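The sales pitch at Curside begins with a cloth napkin. You get one when you sit down, folded into a square, and the man across from you explains that it has been washed 300 times. Then he waits for you to be impressed.

I was, a little. I also wanted to know who had washed it, in what, and what it had cost them. Curside rents table linen to people who used to buy paper and plastic, and for a monthly fee of 39 dollars it will bring a bag of clean cloths to your door and take the dirty ones away. The company says this is how we stop throwing things out. Ryan Furnival, who runs the Solmont branch, calls it "going back to how our grandmothers did it."

My grandmother had a plastic tablecloth. She wiped it down after every meal for 16 years, and when it finally split along a fold she cut it up and lined the shelf under the sink with it. I brought this up with Furnival, and he said that plastic was a different conversation. I don't see why. If the question is how much stuff a household goes through, then a sheet of vinyl that never sees the inside of a washing machine has a decent case, and I'd like to hear someone argue against it with numbers.
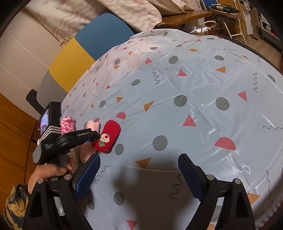

The numbers are hard to get. Curside's brochure says that a single cloth replaces 777 paper ones, a figure so exact that I asked where it came from. Furnival sent me to the head office in Vatthorpe, where Lorenz Bühler told me it was based on internal modeling. Could I see the modeling? He would look into it. That was in February, and I have written to him twice.

Thư Kiều spent years managing hotel laundries before she started teaching textile care, and she laughed when I read her the brochure over the phone. Her first question was about the van. How far does it drive, and how full is it? Her second was about stains, which the brochure doesn't mention at all. Linen that goes out to families comes back with tomato sauce, candle wax and ballpoint pen on it, and a rental firm can't send that to the next customer. "So they bleach it or they bin it," she said. "Ask them how much they bin."

I asked. Bühler's assistant said that retired cloths were "given a second life," and when I pressed her she said rags.

None of this makes cloth a bad idea. Hubert Gasser has used nothing else at his restaurant, Papadakis, and he isn't paying a subscription to do it. He owns a washing machine. He bought heavy cotton, he has it mended when it tears, and he hangs it in the yard if the weather is good — a system that would work in most homes, and that no company makes any money from after the first sale.

What bothers me is the monthly fee. A habit that used to be free has been put in a bag and rented back to us, and we're supposed to feel better about our trash while we pay for it. Furnival says customers like the convenience. I'm sure they do. They also liked paper napkins for the same reason.

He let me keep the one from the meeting. It's on its second wash at my house, and the corner has started to fray.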